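January

Print this page
E-mail this to a friend

Slept badly and was up at 5. Made coffee and wrote two pages of the Grovasstead report before it got light. The heating in the hall is still making the knocking sound. I will call the landlord again, though I expect he will tell me to bleed the radiator, and I have already bled the radiator.

Walked to work by the canal path. Ice on the edges, none in the middle. Rasmus Ķēniņš was at his desk when I got in, eating a boiled egg and going through the Vendport invoice. They have charged us 100 for delivery on an order that was supposed to ship free. He wrote to them and I wrote to them, so now they have two letters.

After lunch I went to the table with the blocks. I like the mat more than I thought I would. The print is a sunset over hills with a river coming down toward you and dark pine trees at the sides. I would not hang it on a wall, but it is good to look at in January. The blocks are plain wooden cubes, and after the mat they look very plain. The Rubik's cube was on the left, scrambled. I used to be able to do one side and never got further than that – my brother could do the whole thing and made sure we all knew it.

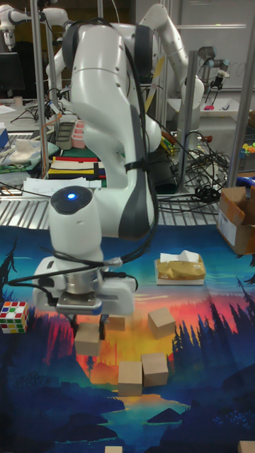

The mat with the wooden cubes on it, and the Rubik's cube over on the left. 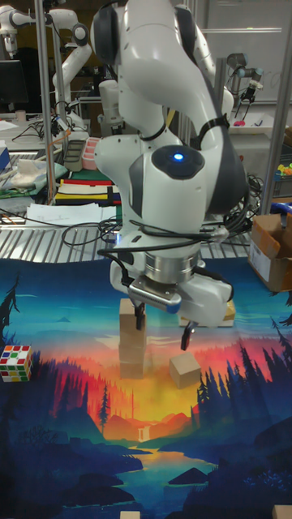
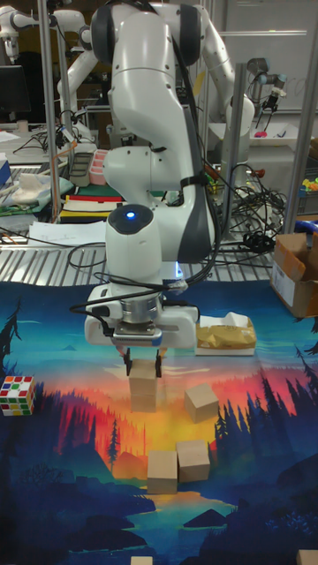 Left at 7. Bought onions, bread and a light bulb for the bathroom. The bulb is the wrong fitting. I kept the receipt.

Rai called while I was cooking. She has been offered the job at Hekach and has to answer by the end of the month. It pays 4000 more than she gets now, but she would have to move or take two trains each way. I said to ask them how many days they want her in the office. She said she had thought of that. We talked for a long time and the onions burned, so supper was bread and cheese and the rest of the soup.

Need to do tomorrow: landlord, bulb, finish the report, return the library book – it is late already.

Print this page
E-mail this to a friend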